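Two Fingers and a Button: Report on Our Visit to the Saarela Open Day
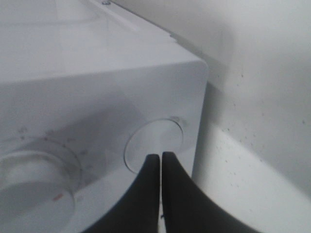
Fig. 1. Gripper fingertips against the round button, seen from the wrist camera.

Our group went to the Saarela robotics open day in December, as required for the course. The assignment asked us to watch one demonstration closely and write about what we learned. Most of the class picked Prastcombe, the warehouse system, which had music and a fog machine. We picked the station where an arm was being taught to operate a small white appliance, mostly on the grounds that there were chairs.

The demonstration was run by Severino Zabala, who has the patience of a man who has watched a robot miss a button 857 times. (We asked. He keeps a log.) The control software is called Lulen. A person guides the arm through the job, Lulen records the motion along with the wrist camera view, and later the arm tries to do it alone.

Pressing a button sounds like the easy part, and we said so out loud, which was a mistake. Zabala let one of us drive. With the fingers closed almost tip to tip, they make a decent blunt poker, but the driver has to judge depth from a camera that rides right behind them. Our driver spent 23 minutes on this and came away with a new respect for thumbs.

The large dial next to the button is a separate task and a worse one. Its pointer is a short red-orange dash, and the setting marks around it are faint gray dots on a white face. On the monitor, we had trouble picking out the dots ourselves. Pale plastic against a light gray wall does not help anyone, human or otherwise.

We had two questions left over. First, how does Lulen know a press has counted, if the button looks the same before and after? Zabala said they are working on it, in the voice of someone who has said this before. Second, would the same training carry over to a different appliance? He pointed us to the Stustby team across the hall, who were at lunch.

We waited until 2, then caught the bus. For the final version of this report we plan to email them.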